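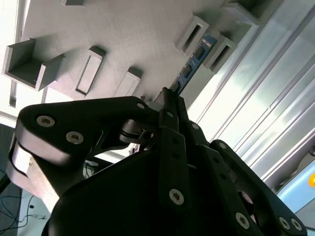 Humix turboprop: prop lever axis jumps to feather on short final
Status: Solved
Opened by: Janaka Patwary
Component: Rodaron throttle quadrant profile

First off, I'm loving version 2! The new prop sounds are a huge step up and I've flown it every evening this week. One snag though. Below 300 feet the right prop lever snaps to feather, then pops back once I touch it. Left side is fine.

Tried so far:
- Recalibrated the quadrant, no change
- Deleted the prefs file and let the sim rebuild it, no change
- Flew 5 circuits at Skurska with the default twin, all clean
- Turned off the Matubbar camera plugin, no change

Reply from support:
Great report, thank you! Could you open the joystick page and see what button 13 is set to? The old profile used it for feather, and the new one reads the same button as a detent switch.

Update from Janaka:
Yes!! Button 13 was still on feather right prop. I cleared it, loaded the new profile and flew the approach again with both levers full forward the whole way down. Beautiful landing too (well, almost). Please add this to the install notes, and thanks for the quick help!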